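Visit to the Promwood textile open day, Nekcombe
18/01/2018

We got to Nekcombe a little before ten and were given visitor badges at the side entrance. Promwood takes in used workwear and hotel linen, sorts it, and sends it on for resale or cutting up. The open day covered the sorting hall, the laundry and the folding room, and there were 14 of us in the group.

The sorting hall is the largest part. Bales come in from Neden twice a week and are opened by hand. The bale on the scales when we went past read 1159 kg, which the guide said was heavier than usual. December had been busy and they were still working through what was left over.

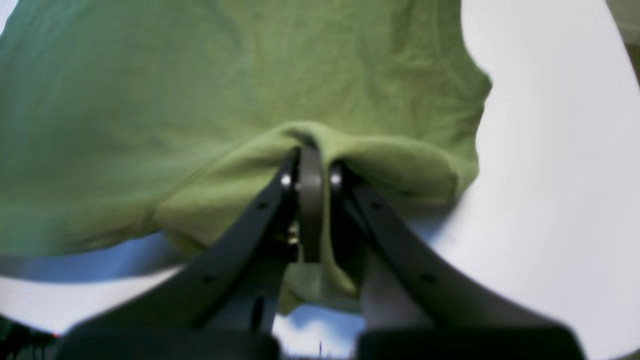

Folding was the part I had come for. Everything is laid flat before it is folded, and the tables are kept clear apart from the piece being worked on. A white top helps, as the edge of a dark cloth is easy to find against it. The green one had a corner sticking out to the right and a fold standing up in the middle, and a ridge like that has to come out before the sides are brought in, or the crease stays. Thick cotton is easier than thin. Fitted sheets are done on a separate table by the window.

We spent nearly two hours in there, longer than planned, and the laundry was cut short as a result. It has two Kalniņš dryers and a pressing line that was switched off for the day. Tea was in the canteen upstairs. Parking is at the back, through the second gate. 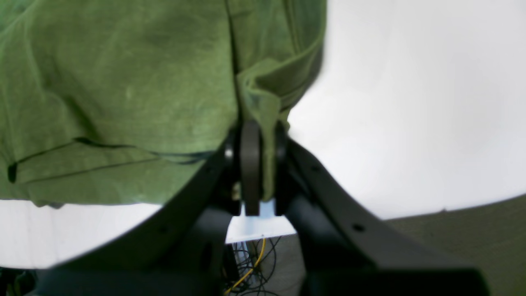 Purificación Tejada wrote in after reading this to say that she went on the afternoon tour and saw the pressing line running, so it may be worth booking the later slot. She also asked whether the offcuts are sold to the public. They are, by the bag, from the office next to the canteen, cash only.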